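Wanted: one or two people to help with a robot build at Gosthorpe

Hi, I'm Teodora, and I've been building a robot arm called Wullent in the shared workshop since December. Dušan Begović does the wiring, I write the code, and we could use another pair of hands! The job is copying a little cube pattern that sits inside a marker outline.
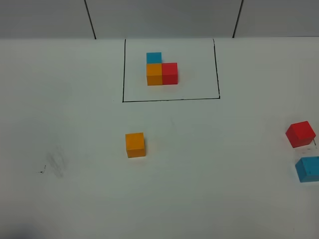 Blue, orange and red, with a second set to build from 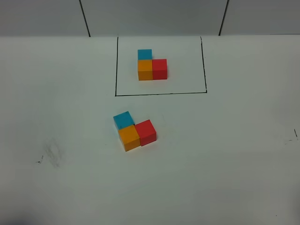

3 min read

You'd come by for a couple of evenings a week, lay out cubes, start runs and write down what went wrong – no experience needed, though patience helps. We have some 300 runs to get through. I can't pay, but I'll cover bus fare and feed you. Leave a note in the Wullent box by the door – first names are fine.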